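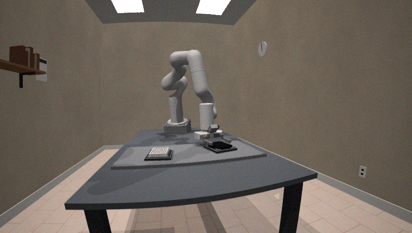 Prosel Laboratory Automation Forum
Section: Methods and Results
Thread: Simulated demonstrations for plate transfer, summary of findings

methods_office
Members are invited to comment on the following result from the Pevville group. The purpose of the work was to establish whether a grasping policy trained only on rendered demonstrations can place its fingers correctly on a plate when the tray beneath it has been turned. In the rendered room the gripper comes down over the black plate with one finger towards each side of it, while the tray stands at a diagonal to the table; the white well plate remains in a second tray to the left. The training set comprised 1,621 demonstrations. Tray angle was varied between demonstrations, up to a limit of 30 degrees either way. The policy was then tested on 50 unseen layouts and failed on 22 of them when the angle was withheld from its inputs. When the angle was supplied, failures fell to four. A written method will be deposited in September.

prondcombe_bench
We thank the Pevville group for circulating this. Our concern is with the word "failed". In our own trials at Prondcombe we record a poor grasp and a dropped plate separately, as the first can often be recovered by a second attempt. Could the authors state which was meant?

methods_office
A failure was recorded if the plate was not seated in the target tray at the end of the attempt. No second attempt was permitted. A poor grasp that nonetheless ended with a seated plate was counted as a success, and we accept that this is generous.
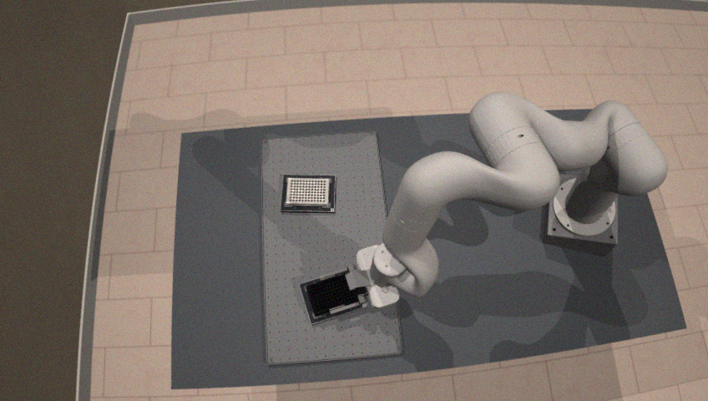 It should be added that both trays were moved between layouts, so the policy could not rely on a fixed distance between them. Layouts in which the trays would have overlapped were rejected before the test began.

quiet_pipette
I must disagree with the conclusion, although the work is careful. Supplying the angle is a considerable help. On a real bench that figure has to come from a camera or a fixture, and it will carry an error. Unless noise was added to the angle, the comparison is between a policy with no information and a policy with perfect information. Neither is what a working laboratory has.

prondcombe_bench
I would not go so far. A perfect-angle test is a fair upper bound and ought to be reported. I do agree that it should be labelled as such in the method.

methods_office
No noise was added. The point is accepted and the summary will be amended to say "upper bound". The Ghoneim test protocol, which we followed, does not require a noise condition, but one can be run with the existing layouts. 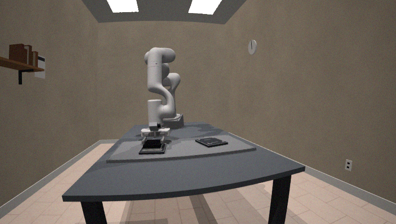 Figure 3. Gripper above the left-hand device, with the second device turned relative to it.

quiet_pipette
Thank you. I should still like to see the noise condition before the result is cited in support of any purchase. Would the group also consider publishing the rejected layouts? The rule for rejection may have removed the harder cases.

shelf_nine
May I ask whether the shadows were the same in every demonstration? We had a policy which did very well until the lamps were changed.

methods_office
The lighting was held constant throughout. Varying it is outside the scope of the present report. The list of rejected layouts will be attached to the method when it is deposited.

prondcombe_bench
Prondcombe is willing to repeat the 50 layouts with our own recording rules, keeping poor grasps and drops apart. Please send the layout files to the usual address.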